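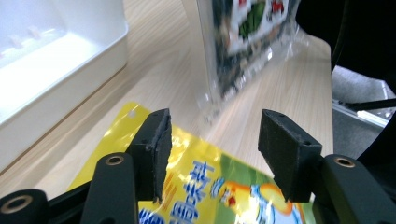 # Pickering Snack Swap: Questions We Get a Lot

Hello and welcome! If you've found your way here, you've probably heard about the snack swap from a neighbor and want to know how it works before you bring a bag of something over. We've gathered up the questions that come to us most often and tried to answer them properly. Last updated 1 August 2022.

## What is a snack swap, exactly?

You bring packaged snacks you like, you put them on the table, and you go home with packaged snacks that somebody else likes. Shiyu Pan started it after coming back from a long trip with a suitcase full of crackers and sweets (far more than one household could get through!), and it has kept going ever since.

## How much should I bring?

The limit is 3 items per person. We used to have no limit at all, and then one month we ended up with 102 packages of the same pretzels, so please bear with us on this one.

## Can I bring homemade things?

We'd love to say yes, and some of you bake beautifully, but no. Everything has to be sealed and in its original package with the ingredients list readable. If the list is in another language, tape a short translation to the back. Maureen Horrocks is happy to help with labels if you email her a few days ahead.

## I have a food allergy. Is the swap safe for me?

Please talk to us first. Nothing gets opened at the swap table, but we can't promise what went on in anyone's car or kitchen beforehand. Nuts and sesame go on a separate table by the window, and you're welcome to come in early and choose before the others.

## Do you take things that aren't food?

A few. Unopened spices, sauces and drink mixes count as food, and small kitchen things can go in the trays. 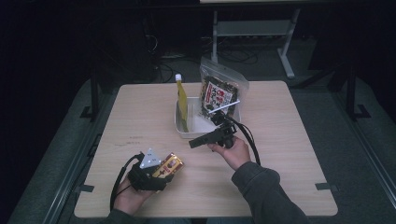 *One of the trays on the table.*

Trays are first come, first served, and we ask that you leave the tray itself behind, as tempting as they are.

## What about expired items?

Check the date before you leave home. If it has passed, or will within 23 days, keep it and enjoy it yourself.

## Does it cost anything?

It's free. There's a jar by the door for the room rental, and whatever you feel like putting in it is fine with us.

## Who do I contact?

Phyllis Sedgwick handles sign-ups and Lionel Hebden has the keys to the room. If you're running late, call Lionel, as Phyllis doesn't check her messages once she has her coat on.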